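Caderno da oficina – dobragem, sala do fundo
Sexta, 9h40

Retomo do ponto onde a Mavis parou. O monte das calças já tinha ficado meio feito, falta a parte das malhas e das peças moles, que são as que dão trabalho. Hoje só dobragem, lavagens ficam para a tarde se houver tempo (não vai haver).

Lote Ilside: 27 peças no cesto de entrada. Lista da Zinhle diz o mesmo, confirmei antes de mexer. 3 peças separadas logo para cerzir – bainha descosida numa, bolso furado noutra, a terceira é um fecho que prende. Foram para a caixa do Osvaldo com o papelinho agrafado. NÃO agrafar no tecido, outra vez isto. Agrafo no saco ou alfinete na etiqueta.

Pano verde na mesa: ficou o mesmo. Tentei esticar melhor, faz sempre umas rugas na diagonal a meio. Puxar do lado da parede não resolve, a dobra passa para o outro lado. Ideia da Olaia: elástico nos quatro cantos, como lençol de baixo. Gosto. Quem tem máquina de costura livre? Perguntar ao Steinar.

Porque é que importa: se o pano tem ruga, a peça fina assenta na ruga e a dobra sai torta. Na ganga não se nota nada. Nas malhas nota-se logo.

10h15
Ganga. Método velho: perna sobre perna, costura com costura, gancho metido para dentro, depois em três. A etiqueta de cós fica para cima, assim na prateleira vê-se o que é sem desmanchar o monte. As calças de ganga dobradas ficam no canto da mesa como medida, as outras têm de dar a mesma largura. Experimentei com o cartão da Mavis como molde e dá mais trabalho do que ajuda, o cartão já está mole nas pontas.

Nota para mim: gancho para dentro ANTES de dobrar em três. Fiz duas ao contrário e tive de abrir.

10h50
Azuis moles. Aqui é que se perde tempo. O tecido cai todo, a peça não tem corpo, quando se pega por uma ponta o resto amontoa em baixo. O que resultou melhor hoje:
– pousar a peça inteira primeiro, sem tentar dobrar no ar
– procurar as costuras dos ombros (ou o que fizer de ombros)
– pegar por uma costura, nunca pelo meio do pano
– alisar com a mão aberta, do centro para fora
– só depois a primeira dobra

Pegar pelo meio dá sempre o mesmo, a peça vem em cacho e volta-se ao princípio. A Zinhle diz que pega pela bainha e que lhe sai bem. Experimentei, a mim não. Talvez seja do comprimento das mangas, ver com peças do lote Kilora, que são mais curtas. 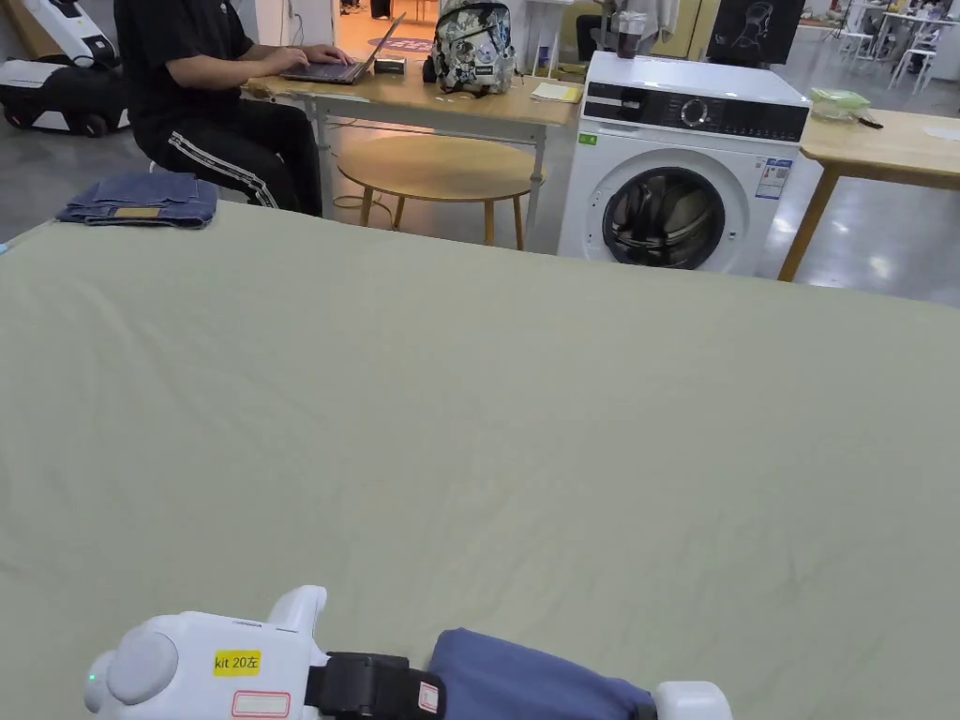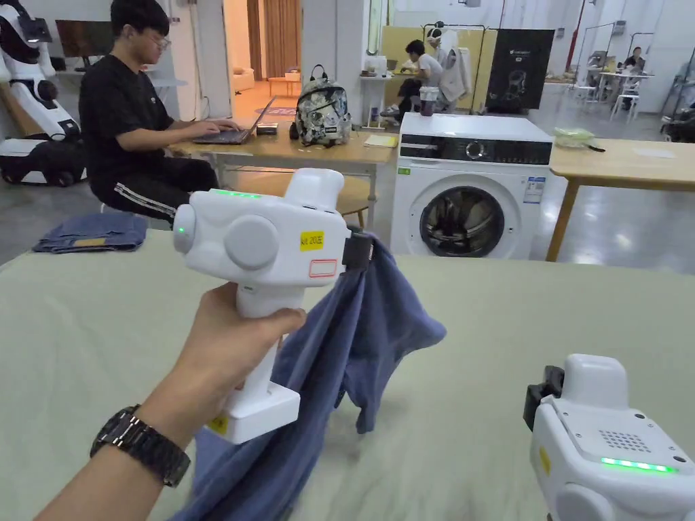 Mesa de dobrar com a ganga já dobrada no canto e a peça azul por dobrar; ao fundo, a secretária do portátil.

11h30
Coisas da sala, para não me esquecer:

Mochila em cima da secretária outra vez. Não me incomoda, mas se vamos pôr ali as pilhas prontas é preciso a secretária livre até à ponta. Combinar com quem lá trabalha, ou então arranjar outra superfície. A mesinha redonda é pequena demais, uma pilha de calças e mais nada.

O cabo no chão. Passar por trás das pernas da secretária e prender com fita de velcro. Quem anda com cesto nos braços não vê onde põe os pés.

Máquina de lavar: o programa curto deixa as malhas mais torcidas do que eu gostava. Pedi à Olaia para baixar a centrifugação no próximo lote, a ver se saem menos enrodilhadas. Se saírem, poupa-se metade do alisar. Escrever aqui o resultado!! da outra vez mudámos e ninguém apontou e depois andámos a discutir de memória.

Bloco amarelo fica na secretária, é o das contagens, não levar para casa (Osvaldo).

12h10
Passou a Mavis. Acha as pilhas altas demais. Tem razão, a de baixo já estava a fugir para o lado. Novo limite: a altura da prateleira menos uma mão. Ela queria um número, eu prefiro a mão, toda a gente tem uma. Fica em aberto.

Também não gosta da dobra em três nas peças curtas, diz que fica um tijolo. Em duas, então. Refiz quatro para comparar e em duas arrumam melhor mas abrem quando se tira a de cima. Talvez virar a dobra para a parede. Experimentar segunda-feira não, que há a entrega da Amissah. Depois disso.

Almoço.

14h05
Total acumulado no caderno com o lote de hoje: 676 peças. O Steinar tinha 118 apontadas na coluna da ganga, bate certo com o bloco, desta vez não foi preciso recontar. Coluna das malhas ainda por fechar, há peças que uns escrevem como malha e outros como camisola. Decidir UM nome. Proponho malha.

Elástico para o pano: Steinar diz que sim, trata disso, precisa das medidas do tampo. Medir hoje antes de sair. Pedir-lhe que deixe folga, o pano encolhe um bocado quando vai à máquina e depois os cantos repuxam.

14h40
Três azuis seguidas sem refazer. Continuo a achar que é da ordem – pousar, costuras, alisar, dobrar. Quando salto o alisar, a segunda dobra fica com um bico e lá vou eu abrir tudo. Não é mais depressa, por muito que pareça.

Mangas: para trás, as duas, cruzadas à altura do cotovelo. Se ficarem à frente fazem volume no sítio da dobra. A Olaia faz ao contrario e mete-as direitas para baixo, a pilha dela fica mais grossa de um lado. Falei-lhe, vai tentar.

Luz: à tarde o pano verde e as peças azuladas quase se confundem, custa ver onde acaba a bainha. Um pano mais claro talvez. Ou branco? Branco suja-se num dia. Ver o que há no armário da Gistdale antes de comprar seja o que for.

Falta:
medir tampo
fita velcro para o cabo
perguntar pela centrifugação
caixa do Osvaldo – levar as de cerzir, ele sai cedo
cartão novo para molde, ou desistir do molde
etiquetas de prateleira, as velhas descolaram

15h20
Osvaldo já tinha saído. Caixa fica em cima da prateleira de entrada, com o nome dele.
Tampo por medir ainda, a fita métrica não está na gaveta. Quem a levou que a devolva, sff.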